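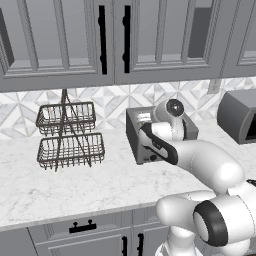 *Fig. 1. Célula simulada de cozinha: o braço com a ponta encostada à face da torradeira, junto ao botão.*

## Aula 2: preparar a célula antes de culpar o controlador

Vinte de cada vinte relatórios do ano passado concluíam que "o controlador precisa de afinação". Li-os todos. Na maioria, o controlador estava inocente e a torradeira tinha sido importada com a origem do referencial a meio do tampo. Hoje tratamos dessas misérias.

### 1. Base do braço

A base fica fixa ao mundo, à frente dos armários inferiores. Quem a deixar livre verá o manipulador afastar-se da bancada com uma dignidade que não merece. Verifiquem por esta ordem:

1. pose da base no ficheiro da célula (`celula_cimitz.yaml`);
2. unidades da malha (metros; a Souad Abou Zeid já corrigiu uma torradeira do tamanho de um autocarro);
3. limites das juntas, sobretudo os do punho, que nesta tarefa trabalha por cima do aparelho.

### 2. Geometria de colisão

A malha visual é para os olhos. Para o contacto usamos formas simples: caixa para a torradeira, caixa para o tampo, cilindro para o botão. O cesto de arame de dois andares pode levar uma caixa por andar, pois nesta tarefa ninguém lhe toca. O grupo do Severino Collado decompôs cada arame em peças convexas, obteve 859 corpos e uma simulação que avançava à velocidade de uma repartição pública.

Os armários superiores também precisam de colisão. O planeador, se o deixarem, passa o cotovelo através das portas e não pede desculpa.

### 3. O botão e a ranhura

São duas juntas diferentes:

- **botão redondo**: junta de revolução, eixo perpendicular à face;
- **manípulo da ranhura vertical**: junta prismática, com batente nos dois extremos.

Atrito seco nas duas. Com atrito zero, basta um toque para o botão rodar até à entrega das notas.

### 4. Manutenção da cena

| Sintoma | Onde mexer |
|---|---|
| A torradeira treme parada | penetração inicial com o tampo; subir 2 mm |
| A ponta atravessa a face | passo de integração demasiado grande |
| O punho bate no aparelho | pose de aproximação, ponto 13 da trajetória |
| O pão salta sozinho | massa da fatia a zero (sim, outra vez) |

Depois de qualquer alteração, repor a cena e correr o teste de contacto com a semente 39. Só então se grava a versão, com nome legível. "final_final_agora_sim" não conta como nome.

### Para a próxima aula

Tragam o ficheiro da célula com as duas juntas definidas e um gráfico da força na ponta durante o contacto. Dúvidas sobre malhas, com a Maiara Meireles; dúvidas sobre o prazo, com a vossa consciência.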